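Filed under: Home, Packing, Small Jobs
6 min read

The box came from Wustano on Friday, flat, in a bundle of 9. I had ordered one kind of box twice before and been unhappy both times. The walls were fine but everything inside knocked together. This time I paid extra for the type with a divider, and I've spent a good part of the weekend working out what to put in it.

Some background. I have too many bottles. They come from three years of saying yes to things: refill schemes, a cousin's soap business, the cleaning products that were left under the sink when I moved in. A-yeong Hong, who I used to share a house with, has moved to Narnitz and is starting from nothing in a rented apartment. She asked for whatever I could spare. I told her she could have half the utility shelf, and then I had to figure out how to send it.

Liquids are the worst thing to mail. I learned this from a parcel I sent to Kumgate, where a cap loosened somewhere on the way and a set of dish towels arrived smelling like pine. The towels survived. The paperback in the same box did not. Since then I've had a few rules and I mostly stick to them.

First, I cover the table. I use one large sheet of white paper and tape it down at the edges. A tablecloth moves around and newspaper leaves ink on pale labels. White paper also shows a drip right away, so I know which bottle has a problem before it's closed up in cardboard. The roll I bought is 300 feet long, which sounded like a lifetime supply. I'm well into it.

Second, everything gets picked up and set down upright before it goes anywhere near a box. If a cap is going to leak I want to find out on the table. I give each bottle a half turn of the cap and leave it standing for a while with nothing around it. Then I tip it, slowly, over the sink. If the thread stays dry it can travel. If it doesn't, I use it up at home.

Third, one bottle to a compartment. This is where the divider comes in. The old boxes had me stuffing socks and balled-up paper between things, and the paper flattened by the time the parcel had been through two depots. With a fixed piece of cardboard down the middle there is nothing to flatten. The bottle can still shift a little front to back, so I fold a strip of paper and push it down the side.

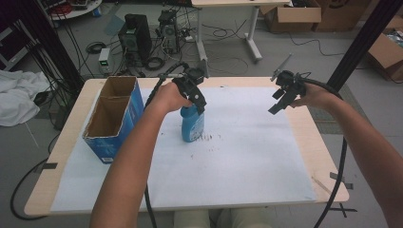
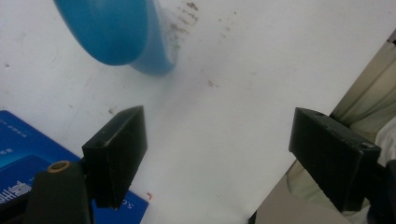 White paper on the table, a blue bottle beside the blue two-compartment box in the first picture.

I did a weight check too, on the kitchen scale. The blue bottle came to 692 grams, and an empty box was 102. That matters to me because the price jumps at a kilo, and two bottles that size in one box would put me over. So the plan changed. A bottle goes in one side and something light goes in the other. I settled on sponges and a folded pack of dish cloths, which A-yeong needs anyway and which fill the space without adding much.

It does mean more boxes. I went back and forth on this. One big carton would be cheaper to buy and I have a couple in the closet, but a big carton full of liquid is heavy, it gets dropped, and if one thing leaks it all gets wet. I would rather send four small ones and have three arrive clean.

A word about the box itself. The bottom folds in from four sides and locks, and it took me two tries to get the order right. Long flaps first, then short ones, and press from the inside until it clicks. The divider has a slot that sits on a little tab. If you miss the tab it feels as if it's in place and then slides out when you lift the box. I put tape across the bottom as well – the lock holds, but I've never regretted a strip of tape.

Labels go on the outside last. I used to write the contents on the side in marker and I've stopped. Now I put a slip of paper inside, on top, listing what's there and which cap to open carefully. Teodoro Barrios at the post counter in Ham told me years ago to put a second copy of the address inside as well, in case the outer one comes off. I've done that ever since. It takes ten seconds.

The part I'm least sure about is the caps. I've read that you should wrap tape around them, and I've read that you shouldn't, since the glue creeps and makes the cap slippery to open. I tried both on an old bottle of window cleaner. The tape left a gray ring I had to get off with oil. A square of plastic wrap under the cap did a better job, so that's what I'm doing now. Unscrew, lay the plastic over the neck, screw the cap back down over it. You can see if it's seated because the edge puckers evenly all the way around.

I also sorted out the shelf while I had it all down. Two bottles turned out to be the same floor soap, both nearly empty, so they are now one bottle. A jar of something with no label went to the hazardous waste drop-off. I found the good scrubbing brush I thought I'd lost in the move. The shelf paper underneath was sticky in one corner and I replaced it with an offcut from the big roll, which is the kind of thing I only do when I'm avoiding a different job.

The first parcels go out on Monday morning if I can get to Ham before work. The post counter opens at eight and there's usually a line by ten past. I'll send two and wait until A-yeong says they've arrived in one piece before I send the others. She has already asked if the box comes back or if she can keep it. She can keep it. She wants it for batteries and light bulbs, one on each side of the divider.

I still have to decide about the glass bottle of vinegar. It's heavy and it's cheap to buy anywhere, so it will probably stay here.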